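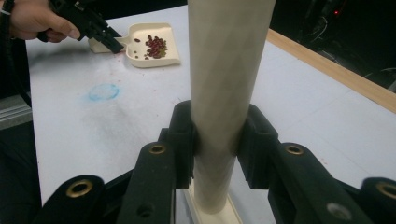 Cream-colored tube, standing on its pale base

Dog crate and car travel check, 2 Sep 2019
Checked by: me, with Mwangi Langat holding the leash
Dogs: 2 (Savis and Ortuño)

Crate door latch – OK. Savis leaned his whole weight on it and it held!

Crate floor tray – OK, but it slides when I brake hard, so I want a rubber mat under there before our long December drive.

Harness buckles – one OK, one FAIL. Ortuño's left buckle only clicks if you push it twice (I've been fooling myself about that one all summer). New harness ordered from Jadbridge.

Seat tether – OK. No fraying, and I ran my fingers down the whole strap on both sides.

Collar tags – OK on Savis. Ortuño's still has our old phone number on it, oops! Prapai Paisan at the Mivstead pet store can engrave a new one while I wait.

Water bowl and towels – OK, packed behind the driver's seat.

First aid pouch – NEEDS WORK. Tweezers are there, gauze is down to the last roll, and the tick remover has gone missing again.

Car temperature – 78 on the dash with the vents open in back. Fine for a short ride, but I still wouldn't leave them in there, even for a quick errand.

Odometer at check: 2916
Still to do: buckle, tag, gauze, mat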